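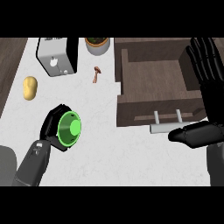 Talter carvers' sale opens Friday

10/01/2020
By Friederike Kohlhase

Doors at 5 pm, Janssen Hall, Talter. 116 carvings in soapstone, serpentine and antler, most priced under $200. Cash or debit, no cheques. Volker Wendt has two new walrus pieces in, one in grey-green stone from the Brender quarry. Colour is lovely. Third piece still at the polishers, may not make it in time for openning night.
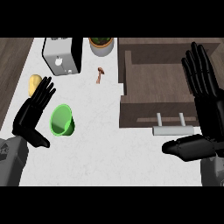 Prize draw

Tickets at the door. First prize a small owl by Wendt, signed on the base. Winner drawn Sunday, name posted in teh front window.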